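Chores, recorded: a talk with Pramila Khurana
2020-12-28
Filed under: Interviews, Home machines

Pramila Khurana is eating toast when she picks up and says to start without her. She runs collection at Hollo, a small outfit that gathers examples of housework for learning systems. No robots of their own. They get people to do chores while wearing a camera on the head, check what comes back, label it, and send it on to the teams who train on it.

"We sell boredom," she says. "Very well labeled boredom."

She came in by way of a cleaning company. Scheduling, then training new staff, then a friend asked if she could write down how a person wipes a table. She wrote two pages. The friend said it was useless to the machine and would she mind filming it.

So why real homes? Hollo had a set for a while, a fake bedroom and half a kitchen in a rented unit. They gave it up in June. The trouble was that everything in it was clean and everything was in the same spot every time. A policy trained on that set, called Pilov inside the company, did fine on the set. Then it went to an apartment and reached for a handle where the set's handle had been.

"It learned our room," Khurana says. "It did not learn drawers. Took us a while to admit it. I had picked the furniture so I was a bit hurt."

Now a session means a person's own place, own clutter, own light. The recorder gets a sheet of chores and picks the order. Open, close, wipe, fold, put back. No script for the hands. That part she is firm on. Early on they wrote things like "grasp with the right hand" and got back an awful lot of stiff, careful arms, people doing an impression of a robot.

"I want the way you do it when you're thinking about lunch."

And both hands in view? Yes, as far as possible. The left hand gets ignored, she says, and it shouldn't be. In wiping, it's the one that braces. On a blind it keeps the fabric from going slack. If the labels only say what the cloth did, the system gets half the chore.

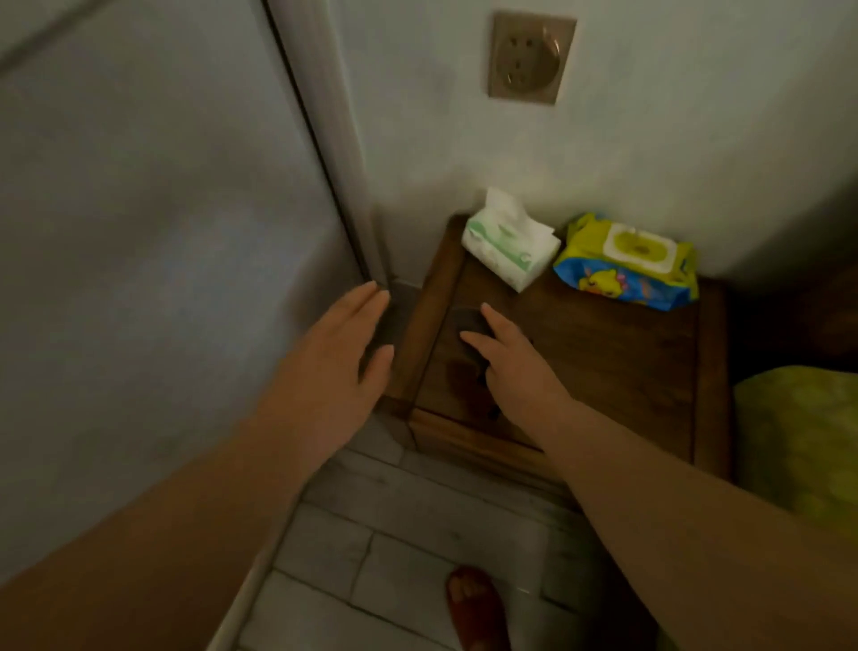
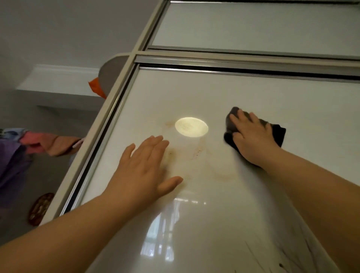
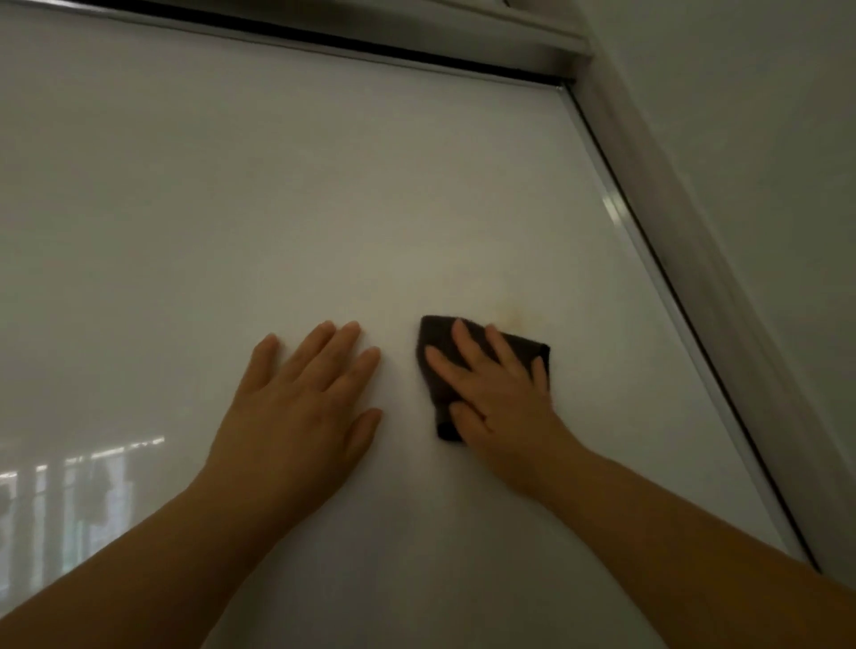 Drawer knob, wardrobe door, roller blind.

Each chore gets cut into short pieces with a plain sentence on each one. Press, wipe, lift, look. The looking matters more than she had thought. People wipe, lean back, check, wipe again in a different place. In the first batches the labelers trimmed the leaning back because nothing was happening in it. Khurana made them put it all back in. Took 3 people most of a month.

"How does it know when to stop? That's the whole question with cleaning. A drawer is open or it's not open. A mark is... sort of gone."

Which surfaces give the most trouble? She doesn't wait for the end of the question. Glossy white. Anything glossy and white. A ceiling light bounces off it, and to a model the bright spot can look like something to scrub, or it hides the thing that needs scrubbing. Matte fabric has the other problem, a faint stain with soft edges and no good place to draw the line around it. Labelers disagree. She lets them disagree now and keeps both outlines.

"We used to vote. Voting just meant the loudest labeler won, and I'm including myself there."

Numbers, since people ask. A home session runs 90 minutes with breaks. She'd like 50 good pieces out of one and often doesn't get there. What kills a piece? Head pointed the wrong way, mostly. People look at the next job before the hands have finished this one. Hands out of view, piece is gone. Phone rings, gone. Somebody comes in to talk, gone, and that one also for privacy reasons.

On privacy she slows down. Recorders get their own footage first and can pull anything they like before Hollo watches it, no reason given. Mail, photos, medicine, screens, all pulled or masked. Sound is off. She would rather lose a morning of work than have someone's letter on a server. One buyer, she won't say which, asked for the sound anyway. They were told no and they bought it anyway.

The tool that does the masking is called Atallah. The one that does the cutting is Uvby, pronounced how you like, she has heard four versions in the office. Neither is clever. Uvby suggests where a chore starts and ends and a person moves the marks. It is bad at cloths. It sees the cloth stop and thinks the wipe is over, when the person is only refolding to a clean side.

Does she think a machine will do this in homes soon? Shrug, I think, there was a pause on the line. Drawers, yes, she can see that. Putting a tissue box back where it was, sure. Tall things she's less sure of. Reaching up with force in one hand and gentleness in the other is a strange thing to ask of anybody.

"My mother cleans a blind in her sleep. I've watched so many hours of people doing it and I still couldnt write you the rule."

What about mistakes, do those stay in? They do. Missed grabs, wrong side of the cloth, a drawer pulled crooked and stuck. Marked as mistakes, with the fix kept right after. Hollo used to throw these out, and the systems trained on the tidy version froze the first time anything jammed. She thinks the recoverys are the best thing they have. Buyers don't always agree and some filter them out again, which she finds out later and grumbles about.

Next up for her team is beds. Fitted sheets, to be exact. They tried 2 sessions and the camera saw mostly sheet.

"White sheet, white wall, white sheet," she says. "I have to go, there's a labeler at the door with a question about pillowcases."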